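Last Seat at Hitdale

Last Seat at Hitdale is an Australian reality competition series in which contestants share a decommissioned grain depot and try to be the last person not sent home. Created by Roman Jasińska, it is hosted by Jarrah Hoani, a former weather presenter whose habit of pausing before each elimination has added a measurable amount of time to every episode.

Format

Ten weeks of play begin with two teams, Imero and Essien, named after paint colours in the production office. Each episode has a challenge, a vote and a long conversation beside a water tank about loyalty. The losing team votes at a ceremony called the Reckoning, held indoors after the second episode on account of flies. Players may give up their vote in exchange for food, and a surprising number have done so for cheese.

The teams merge in the sixth episode under the name Zesar. Alliances formed before the merge are described by contestants as unbreakable and generally last until the next ad break.

Production

Filming takes place in November. Jasińska has said that 600 people applied for the first season and that 70 were interviewed, most of whom described themselves as "a bit of a strategist". The second season dropped the public vote, which had twice rescued the same player against her stated wishes.

Reception

Reviewers praised the editing and were less kind about the theme song. Viewers objected to the season 2 final, in which both finalists voted for each other – a result the rule book had not considered. The prize was split, as was the audience. 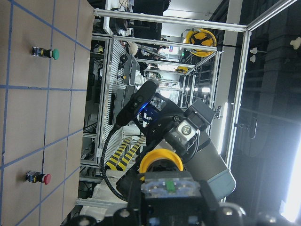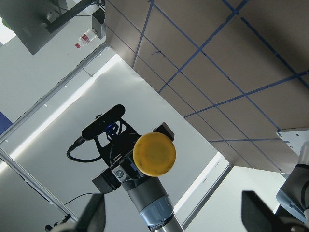
Top: red and green push buttons on a taped tabletop. Bottom: a yellow disc held in a black gripper.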